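Can a robot clear a table yet?

Asked by Zireck

My mother lives with us now, and between her tea, my coffee and two teenagers, there is always a pile of cups and bottles on our table by the end of the day. I keep seeing videos of machines folding towels and loading dishwashers, and I've started to wonder if I could buy something like that instead of nagging everyone (I'm very tired of nagging!). Is any of it real, or should I wait?

3 replies

Radonjić
10 January 2025

Hi Zireck, I work in a packing shop where we've had an arm on the line since October, so I can tell you a little. Ours lifts the same box off the same spot all day long and it's wonderful at it. Turn the box a bit and it still manages most of the time. But a table at home is a whole other thing, because every cup is a different shape and they never end up standing nicely in a row.

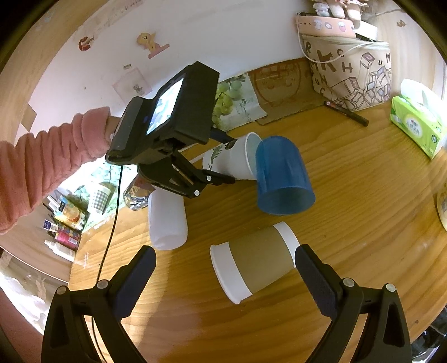
A paper cup on its side is harder than you'd think. Squeeze too hard and it folds up, squeeze too softly and it slides out of the fingers, and if there was a sip of coffee left, well, now you have a second chore. Then the machine has to know which cup goes in the trash and which one gets washed. People are teaching them by doing the job by hand over and over, with grippers like the ones the robot will have, and it does seem to help. I'd still give it a few years before I'd let one near my mother's good teacups.

Kekitik

no. get a vacuum one, they work. mine gets stuck under the couch but otherwise fine

Bulier

I agree with Radonjić for the most part, but I'd ask what you really need done. If it's carrying, a plain rolling cart by the table did more for my family than any gadget I've bought. Everybody drops their cup on it and one person wheels it to the sink after supper. It took my kids 2 weeks to get used to it, and I won't pretend they never forget. Hugs to your mom!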